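Greifervergleich (Robotik)

Als Greifervergleich bezeichnet man in der Robotik die systematische Gegenüberstellung mehrerer Endeffektoren an demselben Roboterarm oder an baugleichen Armen. Untersucht wird, wie zuverlässig, wie schnell und mit welchen Kräften ein Greifer festgelegte Gegenstände aufnimmt, hält, transportiert und ablegt. Der Vergleich kann an realen Anlagen, in einer physikalischen Simulation oder in einer Verbindung beider Verfahren erfolgen.

Abgrenzung

Vom Greifervergleich zu unterscheiden ist die Greifplanung, bei der für einen gegebenen Greifer geeignete Kontaktpunkte am Objekt gesucht werden. In der Praxis lassen sich beide Bereiche nicht vollständig trennen. Ein Zweifingergreifer mit ungünstig gewählten Anfahrpunkten schneidet schlechter ab, als es seine Mechanik erwarten ließe. Viele Versuchsreihen geben deshalb die Greifpunkte fest vor oder lassen dieselbe Planungssoftware für alle Kandidaten laufen.

Bauarten

Am häufigsten werden Parallelgreifer mit zwei Fingern verglichen, daneben Dreifingergreifer, Sauggreifer und weiche Greifer aus Elastomeren. Parallelgreifer sind einfach anzusteuern und kommen mit einer einzigen Stellgröße aus, der Öffnungsweite. Sauggreifer benötigen eine ausreichend dichte Oberfläche und versagen oft an porösem oder stark gekrümmtem Material. Weiche Greifer passen sich der Objektform an, sind aber in der Simulation aufwendig nachzubilden. Mischformen, etwa ein Saugnapf zwischen zwei Fingern, werden meist als eigene Klasse geführt.

Versuchsaufbau

Ein Versuchsaufbau besteht gewöhnlich aus einem Arm auf fester Basis, einer Arbeitsfläche, einem Zielbehälter und einem Satz von Gegenständen. Verbreitet ist die Ablageaufgabe: Der Arm nimmt einen Gegenstand auf, führt ihn über den Rand des Behälters und lässt ihn dort los. Weitere Objekte auf der Fläche dienen als Hindernisse oder als spätere Ziele. Die Höhe des Behälterrandes ist eine empfindliche Größe - zu niedrig geführte Bahnen enden mit einer Kollision, zu hohe verlängern die Zykluszeit.

In simulierten Umgebungen werden Boden, Wände und Tischoberfläche häufig mit wechselnden Texturen versehen. Das Verfahren ist als Domänenrandomisierung bekannt und soll verhindern, dass ein kamerabasierter Regler sich auf einen bestimmten Hintergrund verlässt.

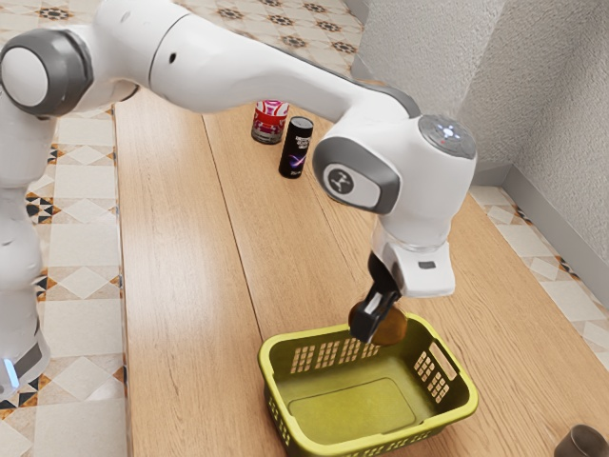 Simulierte Ablageaufgabe mit Zweifingergreifer, gelbgrünem Kunststoffkorb und zwei Dosen auf einem Holztisch

Die Lage der Gegenstände wird vor jedem Durchgang neu ausgelost. Damit die Ergebnisse vergleichbar bleiben, erhalten alle Greifer dieselbe Folge von Startlagen. In der Simulation genügt dafür ein fester Startwert des Zufallsgenerators, am realen Aufbau wird mit Schablonen oder aufgeklebten Markierungen gearbeitet.

Kenngrößen

Wichtigste Kenngröße ist die Erfolgsquote, also der Anteil der Durchgänge, in denen der Gegenstand am Ende im Zielbereich liegt. Hinzu kommen Zykluszeit, Haltekraft, Schlupf während des Transports und die Zahl der Nachgriffe. Manche Protokolle werten auch teilweise gelungene Durchgänge, zum Beispiel wenn ein Objekt angehoben, aber vor dem Behälter verloren wurde.

Die Erfolgsquote allein ist wenig aussagekräftig, wenn der Objektsatz einseitig zusammengestellt ist. Flache Scheiben und rundliche Körper stellen andere Anforderungen an die Fingerflächen als Dosen oder Quader.

Beispiel: Rilbridge-Protokoll

Das Rilbridge-Protokoll wurde an der Versuchsstelle Ostden ausgearbeitet und sieht 300 Durchgänge je Greifer vor. Der Objektsatz umfasst 56 Gegenstände, darunter acht verformbare. Verglichen wurden zunächst der Parallelgreifer Lakine und der Dreifingergreifer Okoth, beide am selben Arm und mit derselben Steuerung.

In der Simulation lagen beide Modelle bei zylindrischen Körpern nahezu gleichauf. Bei flachen Objekten fiel der Okoth zurück, weil der dritte Finger häufig zuerst die Tischplatte berührte. Am realen Aufbau erreichte der Lakine mit verformbaren Gegenständen eine Erfolgsquote von rund 62 Prozent und blieb damit deutlich unter dem simulierten Wert. Als Ursache gilt das vereinfachte Reibungsmodell. Eine überarbeitete Fassung des Protokolls schreibt deshalb vor, Reibwerte vorab an Materialproben zu messen.

Übertragbarkeit

Die Abweichung zwischen simulierten und realen Ergebnissen ist der häufigste Kritikpunkt an rein rechnerischen Greifervergleichen. Kontaktkräfte hängen von der Zeitschrittweite, dem Lösungsverfahren und der Vereinfachung der Kollisionskörper ab. Ein Korb mit durchbrochener Wand wird beispielsweise oft durch geschlossene Flächen ersetzt, sodass ein Verhaken der Finger in den Öffnungen nicht auftreten kann. Für eine Vorauswahl gelten simulierte Versuche dennoch als geeignet. Die Rangfolge der Greifer bleibt beim Übergang zum realen Aufbau vielfach erhalten, auch wenn die absoluten Werte sich verschieben.

Siehe auch

Endeffektor
Greifplanung
Domänenrandomisierung
Kraftregelung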